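A Dropped Block Is a Safety Report

Position essay, Gurna Center for Applied Automation, Toledo

Institutions that operate small robots tend to sort their failures into two bins. In the first go the events that hurt someone or broke something. In the second goes everything else, and the second bin is rarely opened again. This essay argues that the sorting is done too early, by people who have too little information at the time, and that the practice should change at our own center before it is recommended to anyone else.

The case that prompted this essay is a small one. In April, during routine work on a pick-and-place task at the Toledo bench, an arm running the Brorus control software released a wooden block before it had reached the basket. The block struck the table, rolled onto the floor, and was picked up by a member of staff who reached across the work area while the arm was still powered and still following its program. The arm completed its motion with nothing in its grip, opened over the basket, and returned to its start position. The task log recorded a success.

There was no injury. The staff member's hand was outside the path of the arm, by a margin that cannot now be established. The block was put back on the table and work went on. Under the reporting rules then in force, the event did not need to be written down, and it was not written down until a second drop occurred the next morning and the two were mentioned together in conversation.

A review of the following 39 attempts found that the grip had been lost in nine of them. In two of those nine, the log again recorded a success. The review took 14 working hours, most of which went to comparing the log with recorded views from the wrist camera, attempt by attempt. Had the first drop been reported, the comparison could have been made a day sooner and without a person's hand in the work area a second time.

What the task asks of the machine

It is easy to speak of such a task as trivial. A block is to be taken from a table and placed in a basket. Visitors to the center often remark that a small child could do it, and they are right, although a small child would also notice that the block was gone.

The difficulty lies in the number of things that must be true at once. The fingers must arrive at the right place and at the right height. They must close on two faces that are close to parallel. The controller must decide, from the position of the fingers and the current drawn by the motor, that something is held. It must then go on believing this for exactly as long as it remains true. The last condition is the one that failed in April, and it is the one least often tested. A great deal of attention is given to whether a grip is made. Much less is given to whether it lasts.

The objects themselves add to the problem. Painted wooden blocks wear with use. Corners become rounded, edges chip, and a surface that once offered the fingers a clean, flat contact offers a slightly different one each month. A threshold chosen on a new block may be wrong for an old one. The center had no schedule for checking this, and the manual for the Bindetti finger set that was on the arm at the time of the April event was not consulted on the point until afterward.

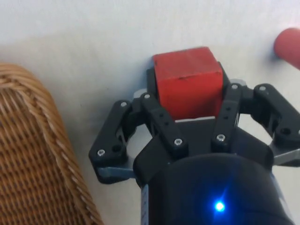
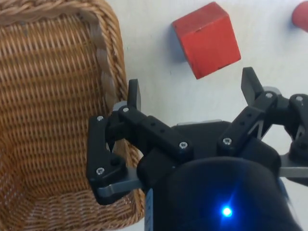
The block task at the bench, with the gripper fingers closed on the red cube in the first view and spread apart in the second.

The argument against reporting

The objections to a broader reporting rule are serious and deserve a fair statement.

The first is volume. A robot that is being developed fails constantly, and failure is the ordinary material of the work. If every dropped block produces a form, staff will spend their days on forms, and the forms will be filled in badly. Reports written out of duty tend to say the same thing in the same words, and a reader who has seen a hundred of them will not see what is different in the next.

The second is proportion. The arm in question is light. Its speed is limited. The blocks are wood and the basket is wicker. To apply to this bench the habits of a heavy manufacturing floor may seem to confuse the appearance of care with care itself, and it may lead staff to take the whole system of reporting less seriously, including the parts that guard against real harm.

The third objection is heard less often but may be the strongest. A report attaches a record to a person's shift. Even where no blame is intended, people will come to feel that a quiet shift is a good shift. A rule meant to bring more events into view could end by hiding them.

Why the objections do not settle the matter

The center accepts all three points in part. It does not accept that they justify the present rule, under which an event is reportable only if it causes injury or damage.

On volume, the answer is to report less about each event. The person at the bench should be asked for a single line: what the machine did, what the log said it did, and whether anyone entered the work area. That line takes less than a minute to write. The analysis belongs to someone else, at another time, with the recordings at hand. Most lines will lead nowhere, and that is acceptable.

On proportion, the weight of the arm is the wrong measure. The important fact in April was that the machine's account of itself differed from what had taken place, and that a person acted within reach of it during that time. A light arm and a heavy arm may run the same control software. Staff move between benches. A habit of reaching in for a fallen part, formed where the consequences are small, goes with the person to the place where they are large. The same is true of the habit of trusting a log.

On blame, the center can offer only its conduct. The lines should carry the name of the bench and the time of day and leave out the name of the operator. Supervisors should write them too, about their own sessions. If a year passes in which supervisors have reported nothing, staff will draw the correct conclusion.

What should be recorded

The proposed rule has two triggers. A line is to be written whenever the recorded outcome of an attempt differs from the actual one, in either direction. A line is also to be written whenever a hand enters the work area while the arm is powered, whatever the cause and whether or not the arm was moving.

An ordinary failed grasp, correctly logged as failed, would not be reportable. This will disappoint those who want a complete record of every attempt. The logs already provide one, provided that they are true, and the first trigger exists to find out whether they are.

Two changes to the bench itself should go with the rule. The controller should check for a held object again at the basket, before the fingers open, and should pause if the check fails. There should also be a pause control within reach of the operator's usual position. At present the operator must lean forward to use it, and the choice between leaning forward to pause the arm and leaning forward to pick up the block is too easily made the wrong way.

None of this calls for new equipment of any great cost. The second check adds a short delay to each attempt, and some colleagues have objected that over a long session the delay will reduce the amount of work done. It will. The center's view is that attempts whose outcomes are wrongly recorded should not have been counted as work done in the first place, and that the figures for past sessions run under the old check should carry a note to that effect until they have been reviewed.

The center will apply the rule at the Toledo bench first. Staff at the other benches are asked to keep to the existing procedure until they are told otherwise, with one exception that takes effect now: no one is to retrieve a fallen object while an arm is powered.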